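Flirach arm kit, bench check, Wednesday, February 9, 2022

1. Servo screws: OK. I went over each one by hand, nice and snug!
2. Cable clip: OK, though I'd love a second one lower down.

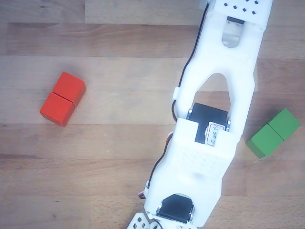

3. Supply: rated 4 amps, fine (the Sidix brick gets warm, keep an eye on it).
4. Printed links: no cracks so far, and I looked hard. Flirach says 2,000 cycles before the first bolt check, and my log is at 1,875, so that's coming up.
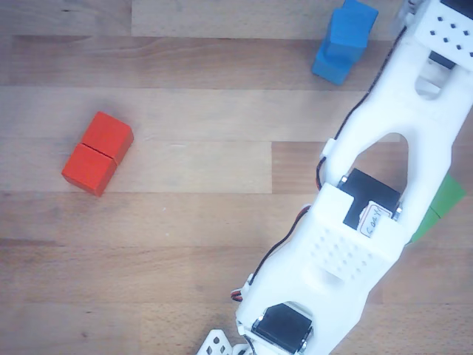
Troels Vigfúsdóttir wrote back that she'd do the bolt check now and then every 300 cycles, whatever the booklet says. Fine by me, added as item 5. Still open.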